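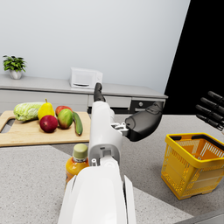

Kitchen mock-up, white microwave at the back

Clenwood Home Forum > Kitchens > Worktops and layout

Microwave on the worktop or in a wall unit?

hobbin85
Posted 6 Jan 2023
We are redoing the kitchen in February and I need to settle where the microwave goes before the fitter orders the units. At the moment it sits on the worktop and takes up the only decent bit of space next to the kettle. The fitter wants to put it in a wall unit with an open shelf. My wife thinks that is too high. The worktop is staying whatever happens, so I can't make it any deeper. What have other people done?

tilly_grout
Ours went in a wall unit five years ago and I would not do it again. I'm 5 ft 2 and lifting a bowl of soup down from shoulder height is no fun. We ended up using the hob for anything liquid. If you are both tall, ignore me.

Marsh Lane
Wall unit every time. Worktop space is the one thing you can't get more of in a small kitchen. Just make sure the shelf is deep enough, most wall units are not, and the plug sticks out further than you think. Ask the fitter to put the socket in the cupboard next door and drill through.

hobbin85
Thanks both. She is about the same height as tilly so that is a worry. The unit he has quoted for is a Braven one, open at the front, no door. I hadn't thought about the plug.

dunnock
Check the ventilation gap in the handbook before you order anything. A freestanding microwave needs air round it and a lot of them say not to box them in at all. My brother-in-law's kept cutting out and it was because the shelf was too tight. He got a built-in one in the end, which cost him a lot more.

Marsh Lane
An open shelf isn't boxing it in. Mine has been in a wall unit for years with a finger's width either side and never cut out.

dunnock
Depends on the model. The handbook for mine asks for 20 cm above, and you won't get that on a standard shelf. I'd go by what the maker says over what somebody has got away with.

Marsh Lane
Fair enough on the top gap. I still wouldn't give up the worktop for it.

pepperpot
Has anyone tried one in a base unit? We looked at it in the Gill showroom and it seemed a good idea, but we have a toddler and went off it. We kept ours on the worktop and pushed it into the corner – the corner was dead space anyway, so we didn't lose much.

tilly_grout
Corner is a good shout. Check that the door opens away from the wall. Nearly all of them are hinged on the left so it only works in one of the two corners.

hobbin85
The free corner is the left one, so the door would open back against the wall. Would it work at an angle?

pepperpot
Ours is at an angle. You need more depth than you would guess. Cut a piece of cardboard to the size of the base and leave it there for a weekend.

hobbin85
Will do that. I'll also ask him to price the shelf lower down, with the Distis brackets instead of a full unit. Handbook is in a drawer somewhere.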